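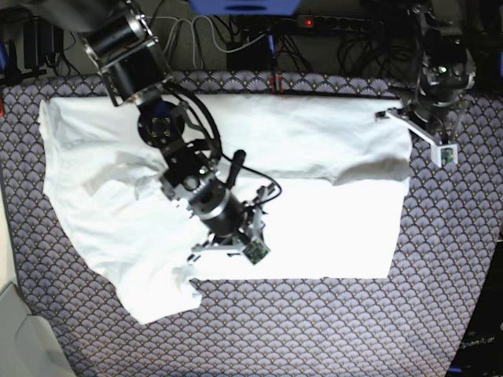 Folding Table Notes: White T-Shirts

The clothing shelf in Mudinden has been taking in more white T-shirts than anything else since April, and most of them arrive in a bag, rolled or stuffed. Carleen Ruddock asked for a short item on how we fold them so that the stacks match from one shift to the next.

Lay the shirt on the covered table with the neck to one side and pull the hem until the cloth lies flat. Smooth it with the side of your hand from the middle out. The table cover with the fan print stays on. It was washed on Monday, and white cotton picks up marks from the bare table underneath.

Fold one side in to the middle, sleeve included, then turn the sleeve back on itself so it doesn't stick out past the fold. Do the other side the same way. You should have a long strip. Bring the hem up to just under the collar, then fold once more. Finished shirts go on the shelf with the folded edge facing out.

Check for stains before the last fold. Shadows in a crease can look like a stain, so open that part and look again. Anything with a real mark goes in the Grakia bin for a second wash. Please don't put it back in the bag it came in.
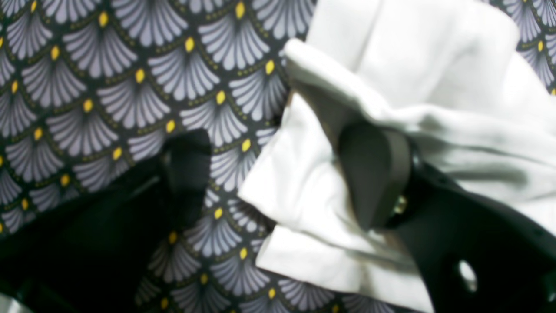 If It Bunches Up

Thin cotton slides on the table cover and tends to gather at one end while you are working on the other. A loose corner that has dropped down onto the print should be picked up and laid back over the shirt before you go any further. Pressing down on a lump only sets the wrinkle.

If there are ridges all the way through, shake the shirt out and start over. Suleiman Okafor timed himself both ways and found that starting over was faster for him. Tala Issa would still rather fix it on the table, and her stacks look fine, so do what works for you.

We don't iron. A few people have asked, and the answer is the same as last year. The shirts go out quickly and the outlet by the window is needed for the label printer.

Last year the shelf gave out 1,798 pieces of clothing. The goal for this year is 1,000 shirts alone, plus whatever else comes in. Magnus MacBrayne keeps the tally sheet on the inside of the closet door. Write your number on it before you leave.

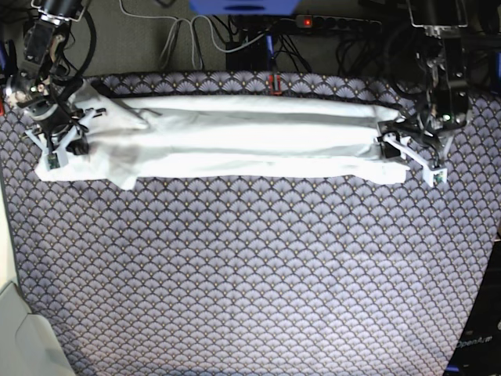 Page last updated: Monday, 4:15 p.m.

Added after the first posting: Donnie Swanson points out that the long strip is where most of the stacks go wrong. Get both ends of the strip flat before you fold it the short way. If one end is spread wider than the other, the finished shirt comes out as a wedge and the pile leans after two or three of them. Pull the wide end straight and tuck the loose part under.

Long-sleeved shirts are folded the same way, with the sleeve laid down the length of the strip. Children's sizes get one fold less and go on the lower shelf.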